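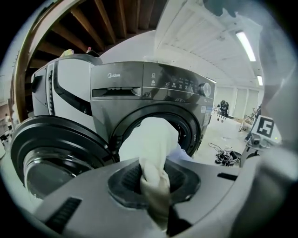 Floswood folding drying rack, large size
Review by Costel Avram, 09/08/2024

I bought this rack for our apartment, where we have no balcony and the laundry must dry in the bedroom. My old one was from Drernex and it lasted two winters before a leg bent. The Floswood cost me 57 dollars with delivery, so I expected it to be better, and mostly it is.

It has 16 bars, and the two wings open separately. When I wash only shirts I keep one wing closed and can still pass to the window. One full load of towels fits if I don't fold them double. Bed sheets are more difficult. A double sheet touches the floor on one side, and I must turn it after some hours.

The assembly took me eight minutes. The paper inside shows the feet in the wrong order, so look at the drawing on the box. The plastic caps at the ends of the bars are a little loose and I lost one in the first week. I wrote to the shop, Coman, and they sent me a small bag with new ones, free of charge.

What I like less is the lock of the wings. It is stiff and you need both hands, and my mother could not close it alone. Also the white paint came off in one place where I hang jeans with metal buttons. There is no rust until now, but I will look again in October, when the heating starts and we use it every day.

My sister has the Misonau tower type. It takes less floor, but long trousers do not hang well on it. For a family of three I prefer mine.

Four stars from five.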